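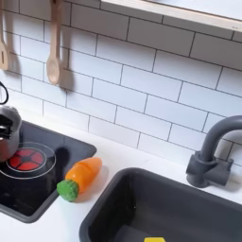 Using the Dekus arm kit with a play kitchen: setup and care tips

The Dekus is a small tabletop robot arm kit from Gorkeck. It costs $300 and comes with the arm, a power brick, a clamp, a set of rubber finger pads and a controller you hold in your hand. You move the controller and the arm copies you. After you've shown it a job enough times, the software tries to do the job alone. I bought one in February and have been using it on play kitchen chores, mostly putting food in the sink and moving a pot on and off the burner. These are my notes for anyone setting up the same way.

Clamping

Clamp the arm to a real table and push the play kitchen up against it. Don't clamp to the toy. Most play kitchens are light, and the whole thing rocks when the arm stops short. If the kitchen still slides, put a strip of rubber shelf liner under it. Check the clamp again after an hour of use. Mine needed another half turn.

Clearing the back wall

Anything on hooks behind the counter is in the way until you know how far the elbow swings. Take the spoons and spatulas down for the first few days. Once the arm is behaving, hang them back up and do some slow passes by hand. A tall faucet is the other thing to watch. The arm will go straight through the space where the spout is if you taught it with the faucet off, so leave the faucet on while teaching.

Light and shine

Glossy black cooktops are hard on the camera. A desk lamp pointed at the panel puts a bright spot on it, and the software sometimes takes the spot for an object. Bounce the lamp off the ceiling or move it to the side. White counters are easier, but hard shadows next to the food can throw the grip off by a finger's width. Close the blinds if the sun comes in low – a job taught at 4 p.m. may not work well the next morning.

Food that comes apart

Cut-apart play food is held together in the middle with a hook-and-loop dot, or a peg on some sets. The arm will pull it in two if it grabs one end and the other end catches on something. Teach it to grab across the middle. For a carrot, go crosswise on the orange part and stay off the leaves, which are bumpy and don't give the pads a flat side to hold. If a piece keeps popping open, tape it shut while you practice.

Pots

Small metal pots slip. The pads that come with the kit are fine on plastic and poor on shiny metal. I switched to the softer Aner pads, sold as a pack of 2, and the pot has mostly stayed put. Lift by the body first. The handle works too, but the pot tips if there is anything in it.

Cleaning

Wipe the pads with a damp cloth and let them dry before the next run. Dish soap leaves a film. Keep water out of the play sink altogether, even if the basin would hold it. The wrist joint isn't sealed and the manual says so on page 102, which is a strange place to put it.

Don't oil the joints. Boris Šťastný, who runs the repair counter at Desmet, told me most of the arms he gets back have been oiled and then filled up with lint. A dry paintbrush is enough.

Storage

Unplug the arm, fold it down and put a pillowcase over it. Keep the controller in the same bin. Loose food goes in a zip bag so that the set stays together.

Is it worth the money?

For an adult who likes to tinker, yes. Setup took me 2 evenings, and most of that was the clamp and the lamp. The software is slow to start and the printed guide skips steps. Moving the carrot to the sink was working fairly well by the end of the first week. The pot took longer and still fails when I leave it too close to the wall. I would not buy it for a child to use alone. The fingers close hard enough to pinch, and the stop button is on the power brick, which usually ends up on the floor. Mount the brick on the table edge with a strip of hook-and-loop tape before you do anything else.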